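Stapler loading joins the task list

The stapler work started in May as a side item and has since taken over most of the bench time. Loading a desktop stapler is a short job for a person, and most people do it without looking. For a policy learned from demonstrations it is awkward in several places at once: a hinge that resists, a narrow channel, and a part that is small, shiny and thin. The tabletop tasks we had before, mostly pick and place, had none of these.
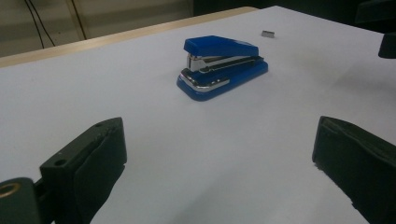 Kusska Manipulation Group, Demonstration and Teleoperation Team

Demonstrations are recorded with hand-held grippers. The operator holds one in each hand and does the task directly, and the view from each gripper is logged along with jaw opening and tool pose. There is no arm in the loop during collection. The alternative, driving the Brindness arms by remote control from the leader station, is still used for part of the set, and the two methods are compared below.

The task is split into 3 phases. In the first, the stapler is picked up and held so that the cap can be opened. In the second, a strip of staples is picked from the table and placed in the channel. In the third, the cap is closed and the stapler is put down. Each phase is labeled separately, so a demonstration with a bad second phase can still contribute its first.

The second phase accounts for most of the discarded material. A strip lying flat offers very little height to grip, and the usual approach angle puts the finger pads on the table before they reach the metal. Ryszard Pietrzak tested a lower wrist angle and a slower close, and both are now in the operator notes. He also asks operators to pause briefly before closing on the strip. The pause makes the contact point much easier to find when the recording is segmented.

Start positions are varied by hand between takes. The stapler may point in any direction, and the strip may be on either side of it, near or far. Operators are asked not to settle into a preferred layout. An early batch had the strip on the right in nearly every take, and the policy trained on it reached right whatever the camera showed. That batch has been kept for reference and removed from the training split.

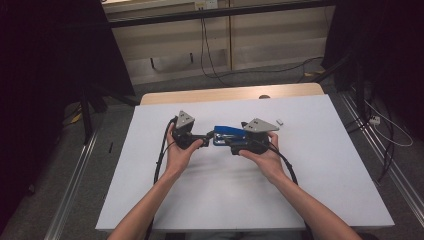
Two-handed hold on the stapler with the hand-held grippers.

The hold is the part that differs most between operators. Some grip the stapler at its ends, others take it by the base with one gripper and leave the second free for the cap. Both are valid, but mixing them without a label gave a policy that hesitated between the two. Grip style is now a field in the log, and Shazia Sethi has gone back through the older takes to fill it in.

On hand-held versus remote control, the results so far are plain. Hand-held collection is faster and the motions are smoother. Remote control is slow, and operators tire sooner, but every recorded motion is one the arms can reach. With hand-held takes, a share of the wrist poses falls outside the arm workspace and has to be filtered after the fact. The current plan is a base set of 2000 hand-held takes, with some 300 remote-control takes added for the insertion phase only. Whether that ratio is right will be checked once the first full training run is complete.

Three practical points for anyone booked on the bench:

Check the gripper cables before each take. They should lie clear of the forearms and must not pull on the tool when the wrists turn.

Replace finger pads when the edge is visibly worn. Spares are in the drawer marked Menon. Log the change, as pad wear shows up in the grip data.

Do not correct a failed insertion by hand. Finish the take, mark it as failed and reset. Recoveries made with the grippers are useful and should be kept — recoveries made with bare fingers are not.

The labeling tool has moved to the Zekari server, and the old address will stop working at the end of the month. Bench bookings and questions about grip labels go to Shazia; wrist angle and filtering questions go to Ryszard.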